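I've had the Jultbridge 483 label printer since April, and I'm now the kind of person who walks through other people's kitchens thinking about their spice jars. I love this thing. It's small, it's quick, and it got me through a sorting job I'd been putting off for 4 years — my sewing room, the hall closet and a garage full of bins. 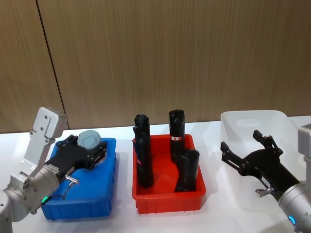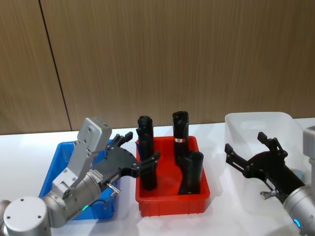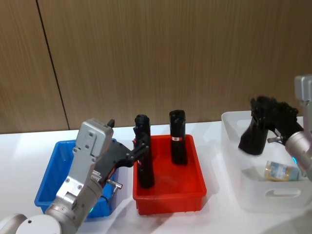
*Plastic bins on a white table, wood-grain paneling behind.*

## What you get

The printer, a charging cable, one roll of white tape and a folded sheet of instructions in very small type. No case, which is a shame, but it fits in an old glasses pouch if you don't mind the corner sticking out. Mine is the gray one. They also make it in a yellow that I sort of regret not buying.

It has its own keyboard! I put that first on my wish list because my last label maker only worked through a phone app, and the app stopped opening after an update. With this one you turn it on and type. The keys are rubbery and a bit close together, but they click properly and I got fast on them within an evening. There's a phone app too if you want pictures and borders. I tried it once, made a label with a little cactus on it, and went back to the keys.

## Printing

A short label comes out in the time it takes to pick up the thing you want to stick it on. The letters are crisp even at the smallest size, and the biggest size fills the tape nicely so you can read it from across the garage. There are 6 fonts. Two of them are close to the same font, one is a curly script that nobody over fifty in my house can read, and the plain bold is the one I use for everything.

Memory is better than I expected. You can save labels and pull them up again, so when I redid the jar lids for flour, rice, lentils and so on, I only typed each word once. My neighbor Felicidad Manalo borrowed it for her preserves and I still have PLUM GINGER saved in there. I'm leaving it, because I'm hoping for a hint to land.

The one thing that bugs me is the margin. It leaves a wide strip of blank tape at the front of every label, and you have to trim it with scissors if you want things neat. There's a narrow margin setting hidden under the menu key (press it twice, then the down arrow), and that helps a lot, but it goes back to wide when you change the tape. Every single time.

## How well the labels stick

Very well on smooth plastic, glass and painted metal. Less well on anything with texture. I put some on canvas baskets in the hall closet and they'd curled by the next morning, so those baskets now have cardboard tags on string, with the label stuck to the tag. Looks nicer anyway.

I ran a jar with a label on the side through the dishwasher 8 times. The edges lifted a tiny bit at one corner and the print was as dark as when it started. Freezer labels have been fine too, as long as you put them on before the container gets cold. I learned that one with a tub of soup.

Peeling them off is easy from glass. From the garage bins I had to warm them with a hair dryer first, and even then there was some gum left behind that needed cooking oil and a rag.

## Tape

The official tape is good and costs more than I'd like. Rogelio Javier, who I know from the quilt guild, swears by the Estrella rolls and gave me one to try. It fits and it prints, and it's a brighter white. The backing is harder to split, though, and I have short nails. For drawers and folders I'd buy the Estrella again. For anything that's going to get washed, I'd stay with the Jultbridge tape.

Clear tape looks wonderful on glass and vanishes on anything dark, so think before you print forty of them. (I did not think.)

## Battery

It charges by cable and I've only had to do it a handful of times. The battery icon has three bars, and the last bar drops off a cliff. If you see one bar, plug it in before starting the pantry.

## Compared with the Plunosberg

I used a Plunosberg for a long while before this, the big desk model. It cuts the tape for you with a motor, which I do miss, and its margin is tighter. But it lived on a shelf, and everything had to be carried to it. I've taken the Jultbridge up a ladder. I've used it sitting on the garage floor with the door open and the radio going, and that's where most of my labeling wants to happen.

## A few tips if you buy one

- Set the narrow margin before your first label.
- Type in capitals for bins, lowercase for folders. Capitals on a folder tab look like shouting.
- Label the bin and the lid.
- Wipe the surface with rubbing alcohol and let it dry.
- Write what's in there, with no cleverness. I had a box called ODDS and opened it every week looking for something else.

I'm giving it 4 and a half stars, with the half off for the margin. The pantry's done, the sewing drawers are done, and I've started on the Christmas boxes.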